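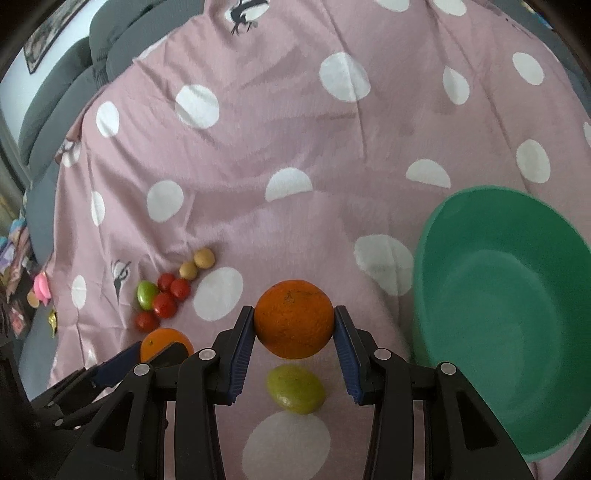
What do I need before I can add a new government to the Starstead timeline?

You need an editor login, a start year, and one written source that gives that year. An end year can wait.

Filed under: Timeline Guide > Editing > Governments and Regimes

Section 3. Adding a period of rule

Welcome back! If you worked through the last section you already have a country open on your screen, and the rest goes fairly quickly (the first one always takes longest, so pour yourself something and settle in).

1. Open the country page and choose New Period.

2. Type the name of the government the way most readers would look for it. Older or official names go in the Other Names box, and you can put in as many as you like.

3. Pick a type from the list: monarchy, republic, military rule, one-party state, or provisional. If you are torn between two, choose Provisional Label and leave a note for the reviewer.

4. Enter the start year and, if you have it, the end year.

5. Write your summary. The box holds 2000 characters, and the first 60 show up in search results, so put the country and the century early.

6. Add your source and press Save Draft.

Note: Overlapping periods are fine. Civil wars often leave two governments claiming the same country, and Starstead will draw them side by side.

Caution: Changing the type after publishing clears any linked leaders. Copy the list somewhere safe first.

Drafts go to Sena Issahaku or Ekow Amegashie for a read-through, and they are both very kind about spelling. If Save Draft stays gray, see error 73 in the back of the guide.

Last revised April 2026

We use cookies to remember your language and reading size. Accept | Manage settings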